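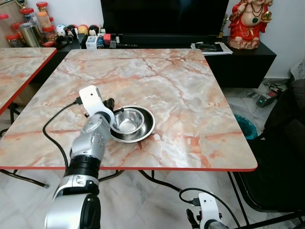 A steel bowl and plate on the marble-patterned table.

Night Guards and Teeth Grinding: Your Questions

We love talking about night guards! It may be an odd thing to get excited about, but so many people walk in with sore jaws and morning headaches and have never heard that grinding could be part of it. These are the questions that come up most at our front desk and in the chair, answered by Dr. Azucena Meléndez and the rest of the team at Rollen Dental. If yours is missing, call us and ask. We add new ones all the time.

How do I know if I grind my teeth?

Plenty of people don't, at least until someone else hears it. Grinding (the dental word is bruxism) mostly happens in your sleep, and a lot of it is silent clenching that wouldn't wake a light sleeper in the same bed. Some things to notice: a tired or tight jaw when you wake up, a dull headache at the temples, teeth that are touchy with cold drinks, small chips along the front edges, or a scalloped line on the sides of your tongue. Any one of these can have another cause. When we see flat, shiny wear spots that match up top to bottom, we get a lot more confident.

Is a little grinding normal?

Yes. Many adults clench or grind now and then, during a rough stretch at work or with a bad cold, and it never hurts a thing. We start talking about treatment when there's wear, cracking, pain, or a filling that keeps breaking in the same spot.

What causes it?

Usually more than one thing. Stress is the famous one, and it does play a part. So can caffeine late in the day, alcohol, smoking, some medicines (certain antidepressants are known for it), and sleep apnea. It also tends to run in families. Please bring a current list of your medications to your visit, and don't stop taking anything on your own. If we think a prescription is involved, we'll write to the doctor who gave it to you and work it out together.

I snore, too. Does that matter?

It does, and we're really glad when people mention it! Snoring, waking up gasping, and being worn out all day can point to sleep apnea, and some kinds of night guard aren't a good idea until that has been checked. Dr. Meléndez will ask you a short set of questions and may send you for a sleep study first.

What exactly is a night guard?

It's a clear, removable cover that fits over either your upper or your lower teeth while you sleep. It spreads out the force of your bite and puts something between your teeth, so the guard wears down and your enamel doesn't. It won't always stop you from grinding. Some people grind less with one in, some grind just as much, and in both cases the teeth are protected.

Can't I just buy one at the drugstore?

You can, and for a few weeks while you wait for an appointment it may be better than nothing. The boil-and-bite kind is soft and bulky, though, and some people chew on it like gum, which makes the jaw work harder. It can also fit unevenly and put pressure on just a couple of teeth. If you try one and your jaw feels worse, or your bite feels off in the morning, take it out and leave it out.

What kinds do you make?

Three. The soft guard is comfortable and easy to get used to, and it's best for light clenching. The hard acrylic guard is the one we recommend for heavy grinders. The third is a dual guard, firm outside and soft against the teeth, and it's a favorite of ours for people in the middle. We go over all of them with you, and you can hold samples of each in your hand before deciding. Our hygienist Citlali Zavala wears a dual guard herself and will happily tell you everything she likes and doesn't like about it.

Upper or lower?

It depends on your bite, on any missing teeth, and on your gag reflex. Lowers are often easier for people who gag. Uppers can be a better choice if you have crowns or implants on top that need looking after. If you feel strongly one way, say so, and most of the time we can make it work.

What happens at the appointments?

There are 2 visits. At the first we examine your teeth and jaw joints, feel the muscles, and scan your mouth with a small wand. No goop, no trays! The scan takes a few minutes and you can stop and swallow whenever you like. We send it off to our lab partner, Grenex, and the finished guard is normally back with us in 17 days. At the second visit we try it in, adjust it until your bite touches evenly, and show you how to take it in and out. Set aside 20 minutes for that one.

Does any of it hurt?

No. There's no drilling and no numbing. The guard will feel snug when it first goes in, and you may notice pressure on a tooth or two, which usually fades after a few nights. Real pain is a different story. If it hurts, stop wearing it and call us. A small adjustment nearly always takes care of it, and adjustments during the first year are included.

How long does it take to get used to?

Most people settle in within a week or two. Expect to drool a bit at the start, and don't be discouraged if you find it on your pillow one morning. Try wearing it for a short while in the evening, reading or watching a show, before you wear it all night. That one tip from Citlali has rescued more night guards than anything else we suggest.

How do I clean it?

Rinse it in cool water as soon as you take it out, brush it gently with a soft toothbrush and a drop of mild dish soap, rinse again, and let it air dry completely before it goes in its case. Skip regular toothpaste, which scratches the surface. Skip hot water too. It can warp the plastic, and a warped guard can't be bent back.

Once a week or so, give it a longer soak in a cleaner made for guards and retainers. Follow the time on the package and rinse well before you wear it again. Wash the case as well — people forget the case.

My dog ate it. What now?

You have lots of company! Dogs adore night guards. Call your vet first if any piece was swallowed, then call us. We keep your scan on file, so if your teeth haven't changed we can order a new guard without another scanning visit. A replacement from a saved scan costs $116, whichever type you had.

How long will one last?

A hard guard can last up to five years, and a soft one may need replacing much sooner if you're tough on it. Bring it with you to every cleaning. We look for cracks, thin spots, and buildup, and we can give it a proper cleaning in the ultrasonic bath while you're in the chair. If you've worn a hole through it, that's useful to know, and the next one may need to be a firmer type.

Will my insurance pay for it?

Some plans pay part, some pay for one guard every few years, and some leave it out altogether. Atif Niazi at our front desk is terrific at this. Give him your plan information before your first visit and he'll find out what's covered and send you a written estimate, so you know your share before anything is ordered. You can usually use a health savings account or flexible spending account, too.

Can I wear one with braces or clear aligners?

With braces, a regular guard won't fit, and your teeth are moving anyway, so talk to your orthodontist about what's safe in the meantime. Clear aligners cover the teeth already and give some protection at night. Once treatment is finished, we can look at a retainer tough enough for grinding so you aren't juggling two appliances.

What about crowns, veneers, or implants?

These are some of the best reasons to have a guard. Porcelain can chip under heavy grinding, and implants don't have the same cushioning that natural teeth do. If you have new work planned, wait until it's done before we scan. A guard made for the old shape of a tooth won't seat over the new one.

My child grinds loudly at night. Should I worry?

It can sound awful, we know! Grinding is very common in young children, and many of them grow out of it as the adult teeth come in. We don't often make guards for kids, whose mouths are changing so fast. Do mention it at the next checkup, and sooner if your child has pain, chipped teeth, or snores most nights.

Is there anything I can do during the day?

Lots. When your mouth is at rest, your lips should be together and your teeth apart, with your tongue resting lightly behind your upper front teeth. Check in with yourself at red lights or whenever your phone buzzes. Put a warm washcloth on your cheeks before bed. Cut out gum for a while, and stop chewing on pens and ice. If your jaw muscles are very tight, Dr. Meléndez can refer you to Ida Grube, a physical therapist who works with jaws and necks, and her stretches are simple enough to do at your desk.

When should I call right away?

Call the same day if a tooth cracks or breaks, if your jaw locks open or closed, or if you have swelling in your face. If you also have a fever or any trouble breathing or swallowing, go to the emergency room.

How do I get started?

Call the office or stop by the front desk and ask for a grinding check. If you're already due for a cleaning, we can do it at the same visit. Bring any guard or retainer you already have, even an old one in bad shape. The wear marks on it tell us a lot!

Answers reviewed 31st May.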